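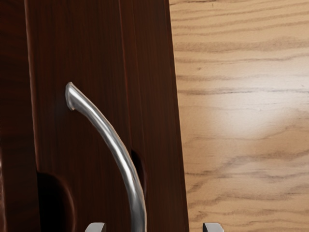
Wrist view only for cupboard doors – anyone else tried it?

marisa_b
Nov 22, 2019
I've been training a door-opening policy in sim and dropped the overhead camera completely, so all it gets is the wrist view plus joint angles. Trained on 936 demos, tested on 50 cupboards it hadn't met before, and it opened 40 of them. My old two-camera version managed fewer on the same set and I can't work out why. Chuffed, but a bit suspicious!

gritbin
Nice result. How different are your 50 cupboards though? If they've all got a curved silver handle on dark wood like that one, I'd say it's learned the shine on the metal and not much else.

marisa_b
Handles vary (bars, knobs, curvy ones), wood colour gets shuffled, and so does the lighting. I'll admit the curvy ones are over-represented, I like them.

Noemi Fontana
We went the other way on the Dindcombe project and kept both views. Wrist only was lovely once the fingers were either side of the handle, but if the arm started off pointing somewhere daft it never recovered. Where do your episodes start?

marisa_b
Ah. Always with the door somewhere in view. So yes, I've probably made life easy for it.

gritbin
There's your answer then. I wouldn't call that beating two cameras.

tealurn
Bit harsh, gritbin. Plenty of people have a separate reaching stage and only want the last bit sorted. I'd happily use it for that. What I'd want is the failures – did the ten miss the handle, or grab it and slip?

marisa_b
Seven slipped on the pull, three closed too early. Most of the slips were on handles with a bumpy mesh, so I'm wondering about the contact model.

Noemi Fontana
Try a smoother collision shape and leave the visible mesh alone. And please randomise the start pose before you write it up!

marisa_b
Will do both. Running it tonight with 2,002 demos, same 50 doors.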